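Ticket 834 – Wrist camera stream drops out during recording
Project: Teltumden (PC assembly demonstrations)
Site: Brustanik workshop, bench 3
Opened: September 18, 2020
Status: Monitoring

Problem
Since the move to the new bench, some episodes save with a gap in the wrist video. Joint data carries on as normal. The training loader rejects these files, so the operator has to repeat the demonstration.

Log
Checked the recorder log first. The gap always comes when the wrist rolls past 200 degrees. No dropouts with the arm parked, even on a long recording.

Swapped the camera for the spare. Same fault, so the original went back on.

Swapped the USB cable. Better, but one episode out of the next batch still had a gap. The old cable was pulled tight over the elbow and the plug could be wiggled in its socket.

Rerouted the new cable with more slack at the elbow and clipped it down – no gaps since. Also updated the Mancuso recorder so that it stops the episode and beeps when no picture has come in for around 3 seconds. Before this it simply carried on and the operator only found out at upload.

Camera view checked again after refitting. The mount had not shifted, so no new calibration.
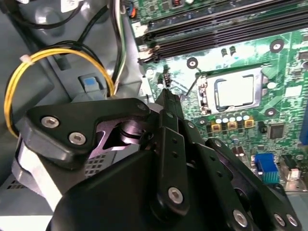

Wrist view after refit, gripper over the motherboard, fingertip towards a small connector.

Still to do
Rerun the rejected episodes. Keep the partial files in the quarantine folder until Uvonov confirm they don't want them for the failure set. Please don't delete them by hand.

Leave this ticket open until a full shift has been recorded with no gaps, then close.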